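Keeping a parish magazine going

20 September 2019
Posted by Abernathy

I have been editing the Garine village magazine for long enough now that people assume I enjoy it. Mostly I do. The autumn number went to the printer this morning, so I have a free evening for the first time in a fortnight and thought I would write down how it gets made, as two people have asked me lately and I gave them both a poor answer.

The magazine comes out four times a year. We print 800 copies, which covers every house in Garine and most of Lustov, with a small pile left over for the shop and the surgery. It started as a single folded sheet with the church services on one side and the bus times on the other. The bus times went when the bus did. The church services are still there, on page two, and if I move them I hear about it.

The money comes from adverts. A quarter page is cheap and a full page is not very dear, and most of the advertisers have been with us for years: a chimney sweep, a kennels, the garage at Lustov, a man who sharpens mower blades. They pay once a year, in November, and I spend a good part of that month writing polite reminders. The last print bill was £934. After that was paid there was £173 left in the account, so we are not rich, but we have never missed a number either.

Getting the words in is harder than getting the money in. I put the deadline on the back cover in large type and nearly everything still arrives in the three days after it. The gardening column is always on time and always too long. The history society sends its pieces as photographs of typed pages, so I type them out again. I have stopped minding this. It makes me read them properly, and I have picked up a fair amount about drainage disputes that way.

I do the layout at the table in the back room with the curtains drawn, otherwise the afternoon sun comes straight on to the screen.
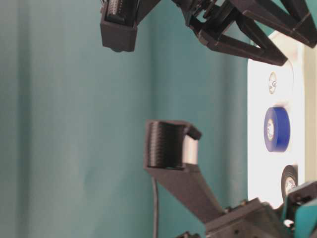
No. 62, Autumn

The number on the cover caused trouble for a while. A previous editor had numbered two summer issues the same, and the reader who pointed this out wanted every later one corrected. I left them alone and put a note inside. Anyone with a full set will have two copies marked 41 and can tell them apart by the cover, as one has the flood on it and the other has the fete.

Paper was the other decision this year. We had been on a glossy stock that looked smart and was very hard to write on, and several people told me they wanted to do the crossword in pen. So we have gone back to plain matt. The photographs come out a bit darker. I lighten them all before they go off now, and I have learned to ask for one proof page of pictures before the full run. The summer number had a cricket tea that looked as if it had taken place at midnight.

Delivery is done on foot by street, except for the farms, which I do by car. The longest round is the Fokement road, where the houses are far apart and two of them have letter boxes at ground level. I did it in heavy rain last winter and the bottom half of the bundle was spoiled. Each bundle goes in a bread bag now.

I am often asked whether we should put the whole thing online and stop printing. The contents list and the diary dates already go on the village site, and the counter there says 1455 visits since it was set up, though I suspect a good many of those are me checking the dates. A lot of our readers don't use it. They keep the paper copy by the telephone until the next one comes, and the mower blade man says all his village work comes from it. I think we will carry on with both for as long as the adverts hold up.

The winter number needs a cover. I would like something other than the church in snow, partly because we have used it three times and partly because it has not snowed here properly for a while. If you live in Garine or Lustov and have a decent upright photograph, please send it to me at full size. I can't do much with the small ones that come off a phone message.

Copies of the autumn number should be through doors by the end of next week. The farms may get theirs a day or two later, as the car is in for its brakes.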